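Workshop > Kits > Skarnix Hand-Held Gripper Pair

Last updated 2024-01-20

So you want to teach a robot arm by doing the job yourself first. Me too, and that's how the Skarnix started, on a bench at the Vermeulen shared workshop with far too many printed parts on the floor. What I sell now is the fourth version, as a pair, left and right, built and checked by me.

You hold one in each hand and go about your task: pick up a cup, pass it across, put it down. The tags on top let an overhead camera work out where each gripper is and how it's tilted, and the cable carries the jaw opening to your computer. Later your arm gets to copy the whole thing!

What you get for $274: two grippers in black, the flat white marker plates (already screwed on, please don't take them off unless you like recalibrating), two cables, a small bag of spare fasteners and the hex key that fits them. Camera not included. I use an old one I had in a drawer and it does fine, but it has to see both plates the whole time, so mount it high.

A few things I've learned from people who bought the first batch in December. Lay something plain and white over your table. My bench is wood and the grain kept confusing the tracking until Mieke Koster (she has the bench next to mine) gave me a big offcut of white board, and I haven't put it away since. Run the cables toward you and off the near side. If they cross in the middle you'll drag something over, usually the cup you were trying to pick up. And go slow on your first recordings! I threw out the first 30 I ever made because I was rushing like someone was timing me.

Everything records through Flarnex, the little program Cor Van Rooij wrote for us. It's free, it runs on Linux, and the Windows version is coming when Cor has a free weekend (I have stopped asking). For a simple two-handed handover I'd plan on 200 good takes. That's an afternoon and a sore thumb.

Can you use just one? Sure, singles are $152 less than... no wait, let me do that properly, I still have to work out the single price with Lies Wouters, who does the printing. Write to me and I'll give you a number.

Shipping takes a week or two, as I build them in the evenings. If a knob works loose, tighten it gently, it's threaded into plastic. If you strip it anyway I'll mail you a new housing for the cost of postage.
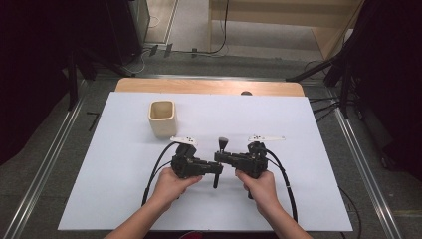
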